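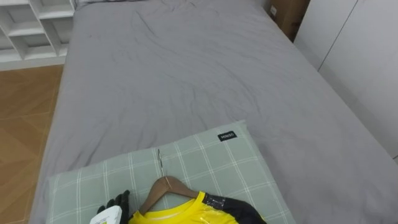

Sat 30 November

I slept badly again, so I am writing this early, with tea, before the street becomes loud. It is the last day of the month and I promised myself to decide about the language course before it ends.

The school on Lerko street offers two groups. One meets in the evening, after my shift at Drasard, and the other on Saturday morning. The evening group is cheaper by roughly 100 for the whole term, but I know how I am after work. In May I tried the evening choir and I lasted three weeks. I sat in the back row and moved my mouth.

Yesterday I went to the Macedo bakery and ordered everything without pointing with my finger. The woman asked me something about the bread and I said yes. It was the question if I want it sliced, so now I have a sliced loaf that I did not plan – but I had understood the price, and I was proud the whole way home.

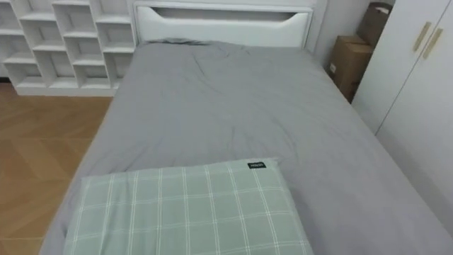
The grammar is not my problem. I can fill a page of exercises with two mistakes. My problem is the telephone. When the dentist called, I let it ring, and then I wrote an e-mail that took me an hour. I would like to be a person who picks up.

So, Saturday morning. I will write to the school today and ask if they still have a place. After that I must go to Vaso for stamps and light bulbs, and call my sister before she goes to lunch.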